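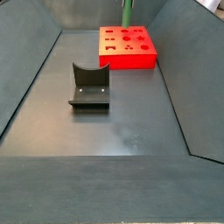

Kikard opened its Istitz workshop to the public on 2026-10-02, and 43 people signed up for the tours. They ran in four groups through the afternoon, each ending at the cell where a robot arm works with a red block full of shaped holes and a green cylinder.

Visitors could stand at the rail and ask the staff questions. Most wanted to know how the arm finds the right hole - the answer took up a good part of each tour. 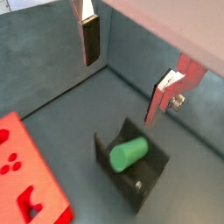 The cylinder has a black holder of its own on the floor of the cell. Staff said small parts like these make good practice for fitting work, where a slight tilt can stop a part going in.

Firms from the Fontana estate also sent people. The next open day is planned for February, at the Zadon site. 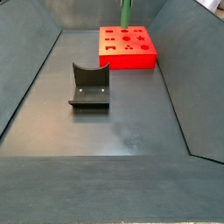
Kikard Handling and Assembly Team

Places in February are free but must be booked. School groups are welcome on the morning tours.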